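Moving 130 people off three old systems and onto one: a long thread from the person who kept the spreadsheet (grab a coffee, I tend to go on) 1/

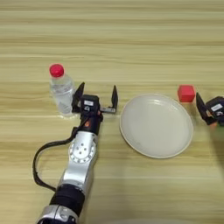

Water bottle, plate, little red cube.

2/ We're a mid-size distributor of kitchen and restaurant supplies. For most of our life we ran accounting in one program, the warehouse in another called Bendia, and purchasing in a mess of shared files that I'm sorry to say I started myself, back when there were far fewer of us. Last July we decided to replace all of it.

3/ I got asked to run the project. I come from the purchasing side and I'd never bought software bigger than a label printer driver, so please read all of this as notes from a beginner who has now done it once. People who do this for a living will have better ways and I'd love to hear them!

4/ Most of what I want to talk about is data migration. When I went looking for advice I found plenty about choosing a system and very little about the long middle stretch where you're cleaning up vendor records at your kitchen counter at ten at night.

5/ But a bit on the choosing first, as folks have asked me in messages. We ended up with two finalists, Jukora and Nomano. Both did what we needed on paper. Nomano had the prettier screens, and our sales team fell hard for it in the first demo (I did too, a little).

6/ What swung it was a second round of demos where we sent our own data ahead of time. A real customer, a real order with a split shipment, a real return where the customer kept two of the items and wanted credit on the rest. We asked both vendors to run it live.

7/ Jukora's person did it in one sitting, with some clicking around. Nomano's person needed to get back to us on the return. They did get back to us, very nicely, and the answer was a custom add-on. We do a lot of returns. So, Jukora.

8/ If you're about to do demos, send your ugliest order. Everybody has one. Ours had a freight charge that had been corrected twice, and a ship-to address in a building that has since changed its name.

9/ OK, data. We had 482 active vendors in the old purchasing files. I was pretty proud of that list. I'd kept it for years and I thought I knew everyone on it.

10/ After cleanup we had 369. The rest were duplicates, companies that had bought each other, and vendors we'd used a single time for a single odd thing (one was for a parade float, a story for another day).

11/ The duplicates were the slow part. The computer can catch "Supply Co" and "Supply Co." with a period. It can't tell you that two vendors with completely different names have been the same family business since the kids took over. For that you need to walk down the hall and ask accounts payable.

12/ So I did a lot of walking down the hall. I'd print twenty vendors at a time and sit with the AP folks while they went through the mail. I had tried emailing them the whole list first and it sat there for two weeks, and I can't blame them, I wouldn't have opened it either.

13/ Payment terms were another one. The old system had a terms field and a notes field, and over the years people had learned that the notes field was the true one. "Net 30" in the box, and then in the notes "they give us 45 if we call." None of that moves over on its own.

14/ We made a rule that if it was in the notes, somebody had to call the vendor and confirm before it went into Jukora. A few of those sweet deals had quietly ended years ago. A couple were still on, and one vendor thanked us for asking and sent over a new price sheet while they were at it.

15/ Items were worse than vendors. I won't give you the whole saga, but units of measure deserve their own post, so that's the next one.

16/ Units of measure! We buy foil pans by the case, stock them by the sleeve, and sell them by the each, the sleeve, or the case, depending on who's asking. Bendia handled this with three separate item numbers and a person in the warehouse who just knew. The new system wanted one item with conversions.

17/ Getting those conversions right took us longer than anything else in the project. We got one wrong in the first test load and it told us we owned enough dinner napkins to cover the parking lot. We laughed a lot, and then we went back and checked every single paper product by hand.

18/ I'd plan on doing the test load more times than you think you need. Our contract had two included. We did five. The extra ones cost money, and I had to go ask for it, and it was a slightly uncomfortable meeting. I'd go to that meeting again tomorrow.

19/ Load one, nearly everything failed because of date formats. Load two was the napkins. Load three looked great until we tried to tie open invoices back to the ledger and they were off by one credit memo. Four was close. Five we signed.

20/ About that sign-off (I feel strongly on this!). We had each department sign for its own data: purchasing signed vendors, the warehouse signed items and counts, AR signed customers and open balances. When people had to put their initials next to a number, they looked at the number.

21/ What about history? We argued over this one for a month. Sales wanted ten years of orders brought over. Our consultants wanted none. We brought over two years of detail, and everything older sits in a read-only copy that a few of us can search.

22/ So far I've gone into the old copy maybe once a week, mostly for warranty questions. I'd worried people would be in there every day. The two years covers nearly everything sales asks for, though they'd want me to mention that they still think ten would've been nicer.

23/ The consultants, yes. We used a small firm called Tawhiri that had done Jukora before with other distributors. They were good and they were patient with me. They were clear from day one that they would load our data and we would clean it, and I only half heard that second part.

24/ If you're reading a proposal right now, please find the line that says who cleans the data. It's usually one short sentence somewhere past the middle. Ours was six words. I've thought about those six words a lot this past year.

25/ Training. We did classroom sessions a month before go-live and that was too early, people had lost it by the time they needed it. What worked was having a practice copy of the system with our own customers in it. The order desk folks started keying real orders into it during slow afternoons, just to get their fingers used to it.

26/ Cutover was over a long weekend. We stopped shipping at noon, counted the warehouse, ran the final load overnight, and spent the next day checking. I brought two crockpots of chili and somebody's spouse sent lemon bars. We had a printed checklist taped along the wall by the loading dock and you got to cross off your own lines with a fat marker.

27/ The first week live was slow. Orders that used to take three minutes took 8. The phones backed up and a few customers were short with us, and I understood. By the third week the order desk was back to its old pace, and receiving was faster than before because they weren't writing things down twice anymore.

28/ Things that broke: label printing (two days), one customer's special pricing (we caught it on the first invoice, phew), and a nightly report that the owner likes with breakfast, which of course was the one I heard about the most.

29/ Things I'd do differently: start on the vendor list before even picking a system. It needed doing anyway, and it would've been just as clean going into Nomano or anything else. I'd also get someone from the warehouse onto the project on the first day. We waited until items came up and then had to redo a good chunk of what we'd set up.

30/ I'd also take a real week off afterward. I took two days and spent one of them answering texts about pick tickets.

31/ A few of you asked for my vendor cleanup spreadsheet. It's nothing fancy: old number, new number, keep or drop, who confirmed it, and when. I'll strip our names out and share a blank one as soon as I find the time. Send me a message if you want it and I'll keep a list.

32/ Somebody also asked about barcode scanners. We haven't done those yet, they're phase two, and I'm told phase two is also mine.

Posted 2019-05-23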